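We use cookies to keep this site working. Accept all / Manage preferences

Sistier Textile Notes
Posted in November, 7:40 am

1/ Notes on fabric weight, from a month of sorting remnants at the Rusville mill store. Weight in grams per square meter (gsm) tells you more than the trade name on the bolt.

2/ To measure it, cut a 10 cm square, weigh it in grams, multiply by 100. A kitchen scale that reads to 0.1 g gives you steps of 10 gsm. Fine for upholstery, too coarse for voile.

3/ Cut on the grain. A square cut on the bias stretches under the ruler and comes out undersized once it relaxes. Press it flat first, no steam.

4/ The heaviest remnant I have is an Altthorpe wool coating at 900 gsm. The lightest is a Skála lining at 53. Both were labeled "medium."

5/ Texture throws off guesses by hand. Bouclé and waffle weaves trap air, so they feel thick and weigh little. A tight flat twill does the reverse.
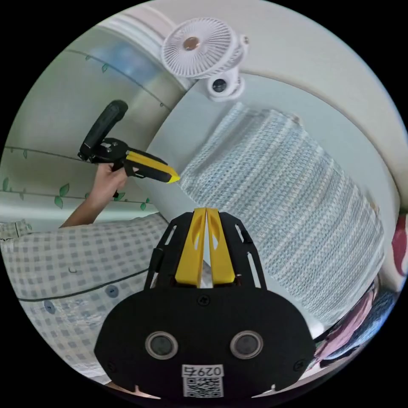
6/ Surface texture also hides the grain line, and you need that line before you cut. On smooth cotton you can follow a single thread by eye. With textured fabric like the piece ahead of the yellow fingers, I pull a thread from the raw edge and cut along the gap it leaves.

7/ Let the sample sit in the room overnight before weighing. Wool takes up moisture from the air and the reading moves. Polyester barely changes.

8/ Next: shrinkage after one hot wash, same remnants, 19 samples. Table goes up when the last one is dry.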